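Minutes of the open day meeting, March 1, 2019

I took the notes again, so blame me for the spelling. We met straight after the visit to Rekport, while we all still had our coats on and plenty to say!

1. The visit. About 80 of us went round, in two groups. The bit everyone wanted to talk about was the two-armed demo at the white table -- red fingertips, a foil-wrapped packet in the left-hand grip and the little black and white block sitting just past the end of it. I could have stood there all afternoon.

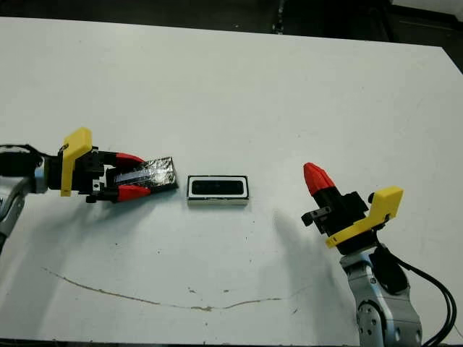 One member asked whether we could have had longer at the table and less of the slide show, and several others said much the same. Agreed to pass this on to Rekport with our thanks (and it really was a lovely welcome).

2. Money. The coach and lunches came to 1,485 pounds against the 1,601 we had set aside. Very pleasing. What's left goes towards the next trip.

3. Next trip. Palodico have offered us a morning in October. Volell was mentioned too, but it's a long way on a coach -- left for now. I'm to write to Palodico and ask about parking.

Meeting closed, tea followed.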